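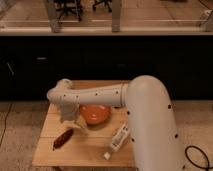
Section 4: Teaching your Kirari arm its first pick

Welcome back! By now your arm should be standing upright beside the table and its self-check should have finished (if it hasn't, pop back to Section 3, there's no hurry at all).

1. Choose a few everyday things to practise with. A bowl, a bottle laid on its side and something small and long make a lovely starter set, and nothing should weigh more than 825 g.

2. Leave 40 mm between neighbouring items, so the fingers have room to come down beside each one.

3. Press Guide on the handset and wait for 2 beeps. The joints will loosen, and you can then lead the wrist gently by hand until the fingers hang just over the first item.

4. Press Save, then Close. If the grip looks lopsided, open the fingers, shift the wrist a touch and save again. Most of us need a few goes at this!

5. Step back and press Replay.

Note: bowls are easiest taken by the rim. The memory holds 2,000 saved positions, so do keep your early attempts if you're fond of them.

Caution: keep hands, sleeves and long hair away from the shoulder joint during Replay. Check that loose cables on the floor can't catch the arm or your feet.

Guide revised 4/15/26 by Orathai Kaewkla, Sustora customer help.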